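Bromstead Robotics Club: questions we get asked

Who can join?
Anyone in Years 9 to 13 at a Bromstead school. You don't need to have built anything before. New members start in September, but you can come along at other times if there is a place.

How many places are there?
26. If we are full, your name goes on a waiting list.

When do you meet?
Thursday, 4.15 pm to 6 pm, in term time only.

What does it cost?
8 pounds a term, which covers parts and refreshments. Ask us if that is a problem.

What is the Wiltidier project?
It is this year's main project. Members use hand-held grippers to pick up small parts and put them in the right place on a table. We record each pick, and the recordings are used to teach an arm to do the same job. So far we have over 400 usable picks. The target is 700.

Do I have to work on Wiltidier?
No. There is also a smaller group preparing for the Pawlak Cup, which is a line-following contest. You can swap between groups at half term.

Will I need to know how to code?
Not for the picking work. Sinan Şimşekoğlu runs a beginners' Python session in the first half of each term for those who want it.

Can I take a gripper home?
No, they stay at the club. Laptops can be borrowed for a week if a parent signs the form.

What should I bring?
A pen and a notebook. Tie long hair back and leave loose scarves in your bag.

Who do I tell if I can't come?
Leave a message at the Comel Centre front desk before 3 pm. 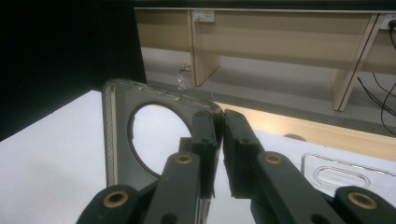 Picking practice: holding a grey plate upright by its edge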